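Progress note, Phromma two-arm kit trial
To: Estíbaliz Vallejo
From: Anselmo Cifuentes
28th February

Estíbaliz, you asked for one page before the budget call. It's a bit more than one page. Sorry, typing fast, numbers at the end if you only want those.

Where we are. Kit is in, bolted to the rail, both arms running. Wirkden delivered the last missing part (the second coiled cable, long story) and Edivaldo had everything talking to each other the next afternoon. The install guide is decent up to the page on the wrist cameras, then it skips a step. We wrote our own version, two pages, happy to send it to Wirkden if they want it. They haven't asked.

Task for this round is picking up empty drink containers from the cell floor and getting them in the bin. You'll remember we argued for this over the boxes-on-a-shelf demo that comes with the kit. Reason was that bottles are a pain in every way a customer's stuff will be a pain. Clear plastic, crushed plastic, labels that wrap, caps in every color. If it copes with those I'm a lot less nervous about recommending it.
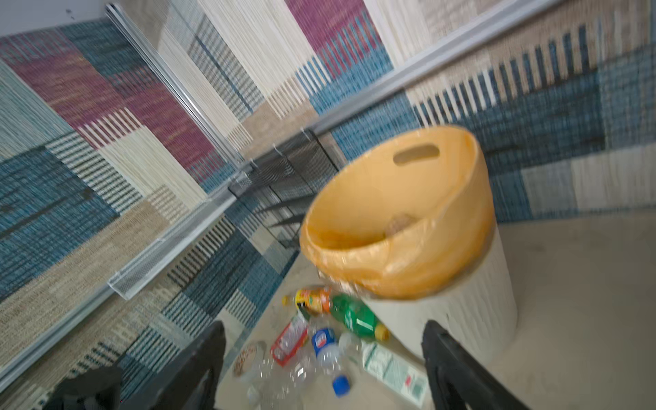

Attempts so far: 2,414 logged, both arms together. Of those 1,502 ended with the item in the bin and no help from a person. Rest is a mix — dropped on the way, missed grasp, operator stopped it. Noémie is sorting the failures by type, she's maybe halfway and I don't want to quote a split until she is done.

What goes well: full-shape bottles lying on their side with some clear floor around them. Cartons too, better than I thought, as long as the jaws come at the narrow side. Colored bottles are easier than clear ones. Green is the easiest of the lot, no idea if that's the lighting or the floor or just luck.

What doesn't: anything flattened. The fingers close, the bottle slides out sideways, arm goes up with nothing and carries on to the bin quite pleased with itself. The kit does report grip width so it should be able to tell. In the current software it doesn't check. Raised with Wirkden, they say it's on the list for the July release. I would like that in writing before we sign anything.

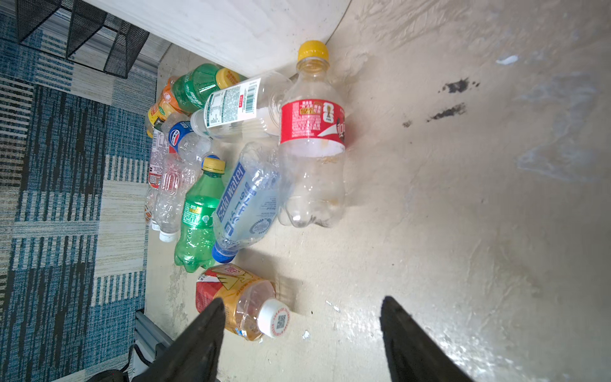
Piles are the other thing. When bottles touch each other the arm picks a target fine but nudges the neighbor on the way in, and then the neighbor rolls. Edivaldo got round some of it with a slower last stretch, coming down more vertical. Costs time per pick. He thinks worth it, I think worth it for now.

On the hardware itself. Arms are solid, no complaints. Fingertips are wearing faster than the brochure suggests and we have changed 2 pairs. Spares came in the box so no cost yet, but please put a line in for them. I also ordered a set of Skinurance sleeves for the fingers, a grippy cover basically, to see if it helps with the crushed ones. Not here yet. Small money, came out of consumables.

Wrist cameras: good picture up close, poor idea of how deep the bin is. We see releases a touch too early, item hits the rim. An operator fixes it by going further in over the liner before letting go. Took Benito one session to get the hang of it and now his runs are the cleanest we have.

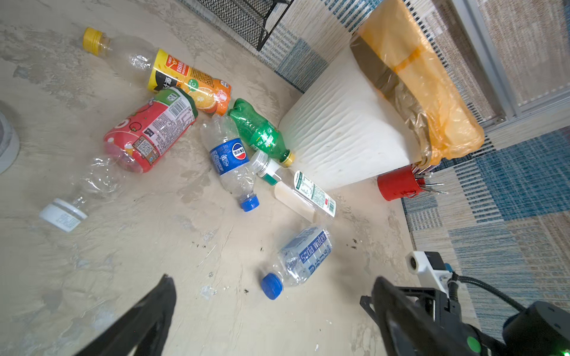
Service side, since this is also what we're supposed to be reviewing. The support contract promises a same-day answer. We've opened 32 tickets. Most got a same-day answer, yes, but a fair few of those answers were "can you send the log" when the log was allready attached. The real fixes came from one engineer who clearly knows the product. When she was on leave it went quiet. I'd push on that in the renewal talk, the premium tier isn't worth it on what we have seen.

Training portal (the Stimia one, bundled in) — used it, fine, videos too long. Noémie finished the whole course. Rest of us did the first half and then learned by doing. Don't pay for extra seats.

Calibration still drifts if the cell gets knocked. Redoing it is quick now but it has to be remembered, so there's a check on the start-of-shift sheet. Edivaldo wants stops on the rail mounts, he has a drawing. Cheap, I said yes.
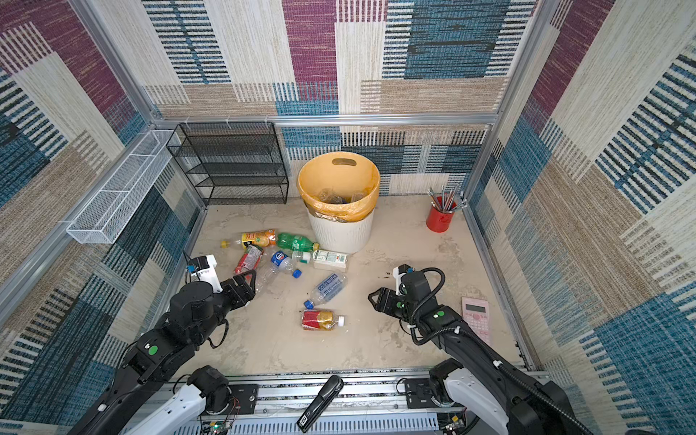 Handing an item from one arm to the other is not working, to be plain about it. It's in the sales material as a standard feature. Here it needs a person driving both arms and even then it's fiddly. Took it out of the plan for this round, moved it to next. If Wirkden wants to send someone to show us how it's done they are welcome.

Next up:
- Noémie finishes the failure types, you get the table
- sleeves on one arm only, other arm left as is so we can compare
- second batch of objects, smaller hard things, desk items
- rail stops
- written answer from Wirkden on grip check and on handover

Money. Inside budget. Only over on shipping, and that was the cable. Fingertips and the stops are the new lines, Benito has the quotes and will forward them to you.

Need from you: a yes or no on extending the loan period past the end of the trial. Wirkden want to know soon and they're holding the price untill they hear. My vote is extend, on the basic support tier, and don't commit to buying before the July release is in our hands and we've run the flattened bottles again.

Anselmo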